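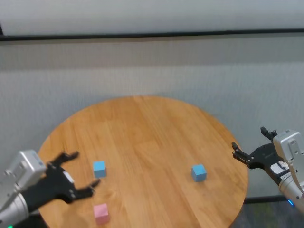 Workcell budgeting (manipulation)

Workcell budgeting is the planning and costing of the equipment needed to operate one or more robot arms at a fixed work position. The term is used mainly for small research and training cells, where the arms are bought as a single item and everything else is bought separately. It covers the arms, the grippers, the work surface, the test objects, the controls and the spare parts. Wages and rent are normally kept in a different budget.

Scope

A budget is usually divided into capital items and consumables. Capital items are entered once and written down over a fixed period, most often 5 years. Consumables are entered yearly. Grippers are a known source of disagreement between the two groups. The gripper body is a capital item, but fingertips, pads and small hinge parts wear and are commonly treated as consumables.

Work surface and objects

The work surface is often the cheapest large item. Purpose-built benches with threaded inserts are sold for industrial cells, but many tabletop cells use ordinary furniture. A round wooden table is suitable if the arms are mounted independently of it and both grippers can reach the middle of the top. A curved edge makes clamping fixtures more difficult, so round tables are mostly used for tasks with loose objects.

Starter object sets are simple. Plain cubes in two light colors, such as blue and pink, are enough for picking, sorting and placing tasks. A plain wall behind the table reduces visual clutter and is cheaper than a backdrop system. Objects should be bought in quantity from one batch, as later batches may differ in shade or edge length. The Kyei planning sheet allows for 530 small objects per cell over the life of the equipment, including losses.

Arms and grippers

Two-arm cells are priced either as a matched pair or as two single arms. A matched pair generally costs less and shares one controller. Two single arms can be separated later and used in different cells.

Multi-fingered grippers cost more than parallel-jaw types and have more joints to maintain. For cubes and other regular blocks a parallel-jaw gripper is sufficient. The extra cost is usually justified by planned later work with irregular objects, and the justification should be recorded in the purchase request. Grippers should be labeled individually on delivery so that repairs can be charged to the correct unit.

Service and spares

Service cost may be entered by calendar or by operating hours. The Wullik method uses hours, with an inspection entered every 2000 hours for each arm. The Grudmont method uses a flat yearly charge and is easier to administer, but it overstates the cost of cells that stand idle between projects.

A minimum spares list contains one complete gripper, one set of cables and one emergency stop unit. Sites with some 4 cells or more usually hold a spare arm in common.

Common omissions

Items often missing from first budgets include freight, mounting hardware, floor anchoring, electrical work, network cabling and the disposal of packaging. Calibration is frequently entered once, at installation, although it must be repeated after an arm is moved or a gripper is changed.

The Brollska checklist places these items ahead of the arms themselves, so that they are priced before the main quotation is requested. Quotations are typically valid for a limited period, and requests sent in October may expire before funds for the next year are released.

See also

Gripper selection
Depreciation of laboratory equipment
Spare parts inventory
Tabletop manipulation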